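Bench notebook, Kestlow sorting room, Pestden
13 July 2021

Gripper work on the small stuff again: hoops, rings, watches, the things the Pelkonen cell still hands back to us.
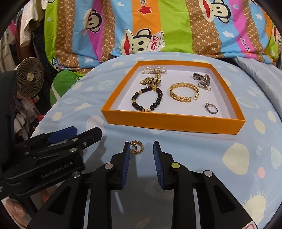 Anneli says the hoops are going to be the last thing any machine learns in this building, and that she plans to retire before it happens. Her point (I'm writing it down because I promised I would) is that a hoop isn't one shape. Two of them lying over each other are a different object every time, and when she picks them up bare-handed she doesn't look at them as earrings at all, she looks for the gap. With the gripper in her hand she has to plan for the gap from farther out, and it makes her feel like a beginner. She has been sorting jewelry longer than I've had a driver's license, so that stung a bit, I think.

Anyway. Notes from the week, in no good order.

The count first, for once, because Onni asked for it. 294 pieces went through the cell on the Monday run and 50 of those came back to the bench in the reject tray. That's better than April, when we were more or less feeding it by hand and calling it automation. What's in the tray is the part I care about. Hardly any flat things now - pendants and brooches go through fine. It's chains with the clasp buried, hoops in pairs, rings that have ended up standing on edge, and watches with metal bands. Anything that moves when you touch it, basically! A leather strap the cell can do. A link band folds up underneath and the watch rolls, and then the arm is reaching for where the watch used to be.

So the bench gets all the hard ones. I said this at the stand-up and I'll say it again here where it stays put: we used to have easy pieces mixed in with the hard ones, and the easy ones were the rest. You'd do a nasty knotted necklace and then a run of plain bangles and your eyes and your neck would recover. Now it's nasty, nasty, nasty, all morning. Awuor came in Wednesday with her wrist taped. She says it's from gardening. It may be from gardening, but I moved her to intake for the afternoon anyway, and she was annoyed with me, and then less annoyed after lunch.

Idea, half-baked: let the cell send some easy work back on purpose. Onni thought I was joking. I'm not joking. It would cost us throughput on paper, but I'd bet good money the bench would make it up in fewer mix-ups between lots. He wants a reason he can put in a report. I've told him I'll keep a sheet of mistakes by time of day and we'll see what it looks like.

About the hand grippers. We have been swapping people in and out of the demo work on short turns, and the arrangement as it stands is that you do an hour at most, then you go back to whatever you were on. Things I've learned so far, for whoever picks this up when I'm on vacation:

Don't rush the approach. Everybody wants to dive straight at the thing. Come in with the jaws open a little wider than you think you need, stop, and then close. When Joni does it, it looks painfully slow and his are the ones that come out clean.

Look at where the pads touch, not at your own hand. I know, I know, that's like telling somebody to relax at the dentist. It gets easier.

Put the piece down the way you'd put it down for a customer. If you drop a cuff from high up and it clatters, then what you've taught is dropping. Same for watches: lower it until it's resting, open, lift away. No flicking your wrist at the end (me, I do this, I've been told).

Mess is fine. We had a long argument about this. Chin-lung wanted everything laid out on the gray mat every time, same lamp, same tray, and I see why, it makes his life simpler when he is looking through it all afterward. But pieces don't come in on a gray mat. They come in on tissue and in sandwich bags and inside a sock, once, and the people sending them to us lay them out on whatever they've got at home. Patterned bedding, kitchen tables, a towel with a dolphin on it. Chin-lung gave in on that after he tried his mat-only version on a busy background and it went for the background. He took it pretty well. We agreed that patterned cloth stays in and that he gets the mat for calibration and nobody moves it, ever, including me.

Now the part that isn't technical.

Joni asked me straight out on Thursday whether by doing the gripper hours he's training the thing that replaces him. I didn't have a great answer ready. What I told him was what I know: the headcount is fixed through the end of the year, it's in writing, and nobody on the bench is on a temporary contract because of the cell. What I don't know is the year after that. I wasn't going to make something up. He said okay, and then he said he'd still like to be paid the bench rate for the gripper hours and not the training rate, and I think he's dead right. It has been booked as training since we began, as if we were the ones being taught something. I've written to the office about it. If it's our hands, then it's skilled work and should be booked as skilled work. (Update, same day: the office says they will "look into the code." I've put a reminder in for next week and I'll be a pest about it.)

Awuor sees it another way. She likes the gripper hours and she would do more of them if I let her. What she doesn't like is the Bravent screen, the one over the cell that shows the pace. She says she can feel herself speeding up when it's in the corner of her eye, and she isn't even working on the cell, her numbers aren't on there. I went and stood at her place for a while and she's right, you can't not look at it. It's turned toward the wall for now. Onni can walk around and look at it if he wants to know something. He came by, looked at the back of the screen, looked at me, and went around. So that's settled, for the moment.

A few more small changes I've noticed and don't know what to do with yet:

The room is quieter. We used to talk more, because with the easy pieces you could talk. With the reject tray you can't, or you lose your place. Anneli has started bringing a radio in and keeping it very low, and I have decided not to have an opinion about the station.

New people will never see a normal mix. If we hire somebody in the fall, they'll start on rejects, and that's a rotten way to learn. I learned on plain bands and cheap beads for weeks before I was allowed near a watch! I want four trays of ordinary mixed stuff kept off the cell every week for training, even if there's no trainee, just so the habit exists. Ask Onni. Ask him on a good day.

Pieces get looked at less. This one bothers me. A person sorting by hand catches the loose stone, the bent pin, the clasp that's going to let go. The cell picks it up, weighs it, photographs it, puts it in the right place, and never says a word about the pin. We had three come back from customers last month with clasp trouble, and all of them had gone straight through the cell. Can't prove a person would have caught them. I think Anneli would have. She thinks so too, obviously.

For that last one Chin-lung has a suggestion I like: a quick hand check on everything with a clasp, after the cell and before bagging. Open it, close it, tug it. It goes back into the job as easy work, so it takes care of some of my rest problem as well. He drew it on the whiteboard and Onni took a picture of the whiteboard, and I've learned to take that as a good sign. We would need to shift the bagging table over toward the window and find another stool from somewhere. The one by the door wobbles.

Gripper maintenance, before I forget: wipe the pads at the end of every turn. Hand cream gets on them from the pieces and from us, and then rings slide. Use the lint-free cloths from the top drawer. Paper towel leaves fluff, and the fluff gets into chains. If a pad starts lifting at the corner, tell me or Chin-lung and don't glue it yourself. Somebody glued one. I'm not naming names, it was me.

To do:
Rings on edge - Joni wants to try coming in from the side, low, and letting the ring tip into the pad. Give him a session with just rings.
Link-band watches: try with the clasp closed and then open, and keep those apart in the log.
Mistake sheet by time of day. Start it tomorrow, put it on the clipboard by the scale.
Chase the office on the pay code.
Ask Pelkonen if the reject threshold can be set separately for pairs. Their last email talked about a software update but didn't say what's in it.
Move the bagging table, if Onni says yes. Get Joni to help, and take the lamp off it first this time.

Anneli read this over my shoulder and wants it added that she did a clean pair of hoops with the gripper right before the end of the shift, first try, both together, and set them down without a sound. She also says it doesn't change her mind about the retirement plan.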